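Two greys in one room, mad idea?

Asked by Adjoa Mensah

I'm painting our box room in July and fancy a dark grey wall next to a paler one, all plain. Will it feel like a cave?

Magnus Moncrieff — 4 votes
Go for it! I did my hall like that and love it. Put the darker one on the left as you walk in, a bit like these two:

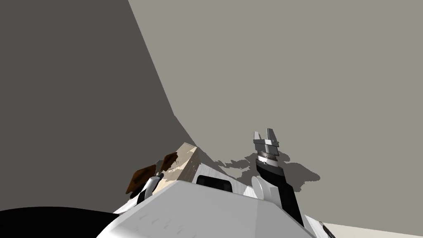

Rory Lamont
Depends on your light, Adjoa. Mine's north facing and the dark one went nearly black by teatime. Get testers first.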